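Housekeeping assistant, part-time
Walleo Serviced Flats, Ovgate

We are looking for a housekeeping assistant to join our team in Ovgate from April. You will tidy living rooms, pick up and fold laundry, and make flats ready between stays. Shifts last 4 hours.

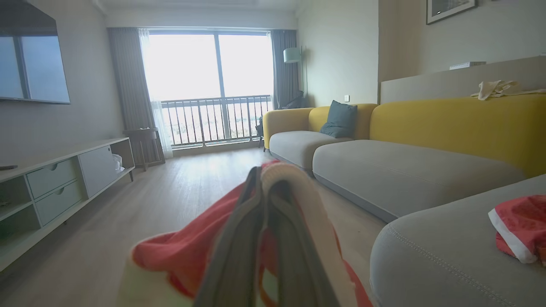

Living room with sectional sofa and balcony doors.

We look after 106 flats, most of them about 45 square metres. Experience is useful but training is given. You must be able to work 3 mornings a week. Apply in writing to Walleo, Goltton House, Ovgate.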